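Flomside data collection - where we are
To: Marijke Hendriks
March 30, 2022

Hi Marijke,

You asked for the short version this time, so I'll try, but you know me.

The big news is that we finally have a task we can collect all day without wanting to scream. It's markers into a pen cup. The operator drives the arms, picks a marker up off the paper and puts it in the cup, and we log the whole thing as one example. Back in January we were still on the stacking task, and Adaeze Jibrin talked me into dropping it after she went through the logs and found how few of the runs were clean enough to train on. She was right and I was stubborn for a good two weeks, sorry about that.

We now have almost 2000 examples saved. Each one carries the joint positions, the gripper state and all the camera views, and I've stopped keeping any where the views drift out of sync. Adaeze rewrote the check for that and it runs overnight now (hooray!).

The tape grid was my idea, so I'm going to brag a little. Before each run the script picks a section for the marker and a section for the cup, and whoever is setting up just puts them there. On the old task everybody set things down in the same comfortable spot and the model learned the spot. I'd like to redo the tape before summer - the paper creases and a couple of the lines have wandered.

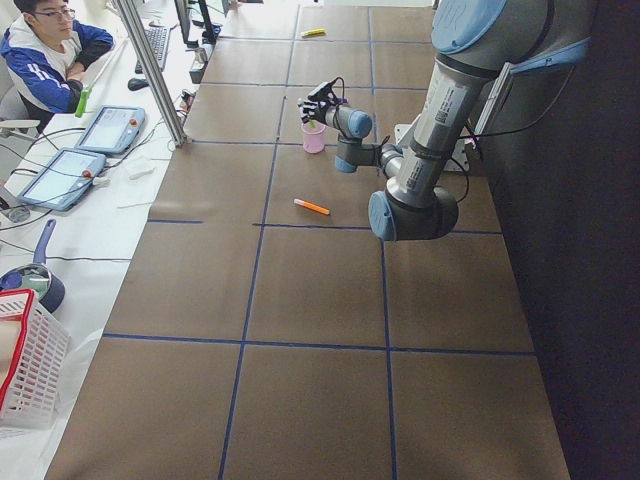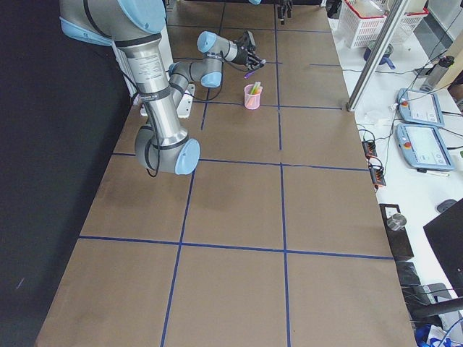
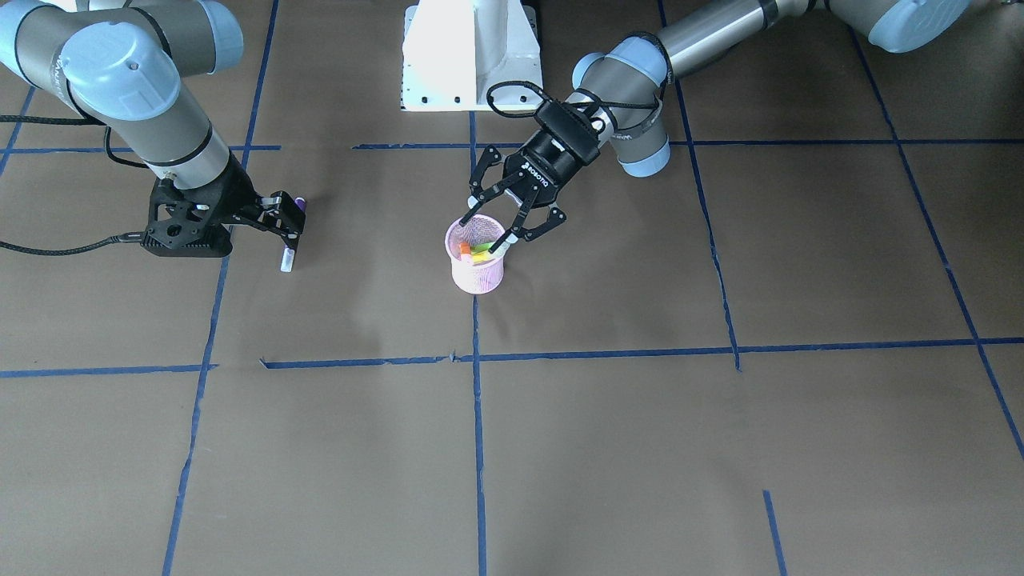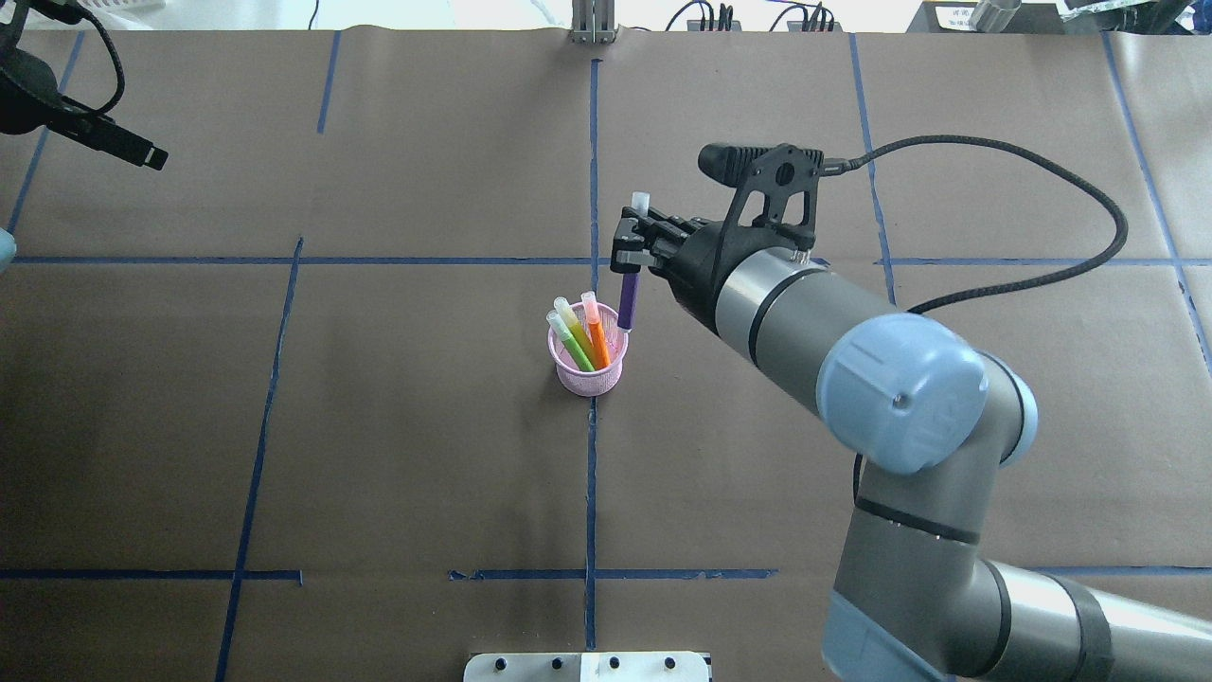
The marker task at Flomside. The pink cup appears in all four views.

On the training side, the first policy went onto the arms with 18 test runs per setup. With the cup already in place and one marker out, it did fine: 15 of the 18. With the cup moved to a far section it got 6, and most of the misses were at the cup end. It gets to the rim, hesitates, and lets go too early. I think we're thin on examples where the cup is already crowded, so that's what we're collecting next. Adaeze thinks it's the camera view at the far end of the table. We have a small bet going.

Two things that cost us time. The Bernov storage box filled up sooner than I'd planned for, and moving everything over to the new one ate most of a week. And Ratanaporn sent the replacement gripper pads in the wrong size, so we ran on the worn ones until the right set came. Neither one hurt the data as far as I can tell, but I've tagged the runs on worn pads in case we want to pull them later.

Money is okay. We're a bit under on equipment and a bit over on operator hours, and I'd like to move the difference across if you're fine with that. I can send you the sheet.

Next up: the crowded cup runs, then a second round of tests with the same setups so the numbers can be compared, then a copy of the whole set to the Brarico team so they can try their own training on it. They've been asking very politely for a while now.

Could you let me know about the hours soon? I need to book operators.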